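Mesh bag

A mesh bag is a bag made from an open netted, knotted or knitted fabric. The openings let air and water pass through while holding the contents in place. Mesh bags are used for carrying shopping, storing onions and other produce, washing delicate clothing, and packing small goods for sale. Names vary by use and region, and include net bag, string bag and produce bag.

Construction

The oldest mesh bags were knotted by hand from plant fiber, using the same methods as fishing nets. Each crossing is tied, so a cut in one strand does not spread far. Knotted bags are strong but slow to make, and the knots can mark soft fruit.

Most bags sold today are machine made. Warp-knitted mesh is formed by looping many parallel yarns together at once. It has no knots, lies flatter than netting and can be produced in long tubes that are cut and closed at one end. Extruded mesh is made by pushing melted plastic through a rotating die. It is cheap and stiff, and is mainly used for packing citrus, garlic and shellfish.

Cotton, nylon, polyester and polyethylene are the usual materials. Cotton stretches more when loaded and takes longer to dry. Polyester keeps its shape in the wash and is the common choice for laundry bags.

Mesh size

The size of the openings depends on the contents. Potatoes and onions are packed in coarse mesh, while fine mesh is used for dried beans, bath sponges and lingerie. Makers describe mesh either by the width of one opening or by the number of holes in a given length, and the two systems are often confused in catalogs.

Stretch is a separate property. A knitted bag may look narrow when empty and open to several times its resting width when filled. For this reason, the flat size printed on a label is a poor guide to how much the bag will hold.

Closures

Drawstrings are the most common closure. Laundry bags often have a zipper with a small elastic cover over the pull, which keeps it from sliding open in the drum. Retail produce bags are closed with a metal clip or a sewn seam, and many carry a paper or plastic band for the price and origin.

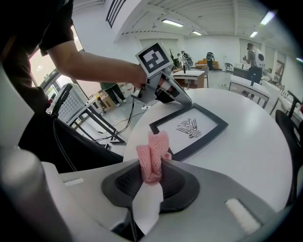 Local production

In the town of Saludo, net making moved from fishing gear to bags as the harbor trade declined. The Provov works began with hand-knotted onion sacks and later bought secondhand knitting machines. At its peak it employed 220 people, many of them finishing bags at home and paid by the piece. A second maker, Drirker, opened across the river and sold mostly to laundries.

Efren Bañez, a foreman at Provov, kept notebooks on yarn tension and machine settings for almost 40 years. They are held at the Clullasora museum, along with 2 of the early machines – one still in working order – and a set of dyed samples. The museum's catalog lists 870 items connected with the trade.

Care and disposal

Cotton mesh can be machine washed and should be dried flat to limit stretching. Synthetic mesh should be kept away from high heat, which shrinks the yarn and closes the openings. Torn knitted mesh can be mended by drawing the edges together with matching thread.

Plastic produce bags are difficult to recycle. They wrap around the rollers of sorting equipment, and many programs ask that they be placed in the trash.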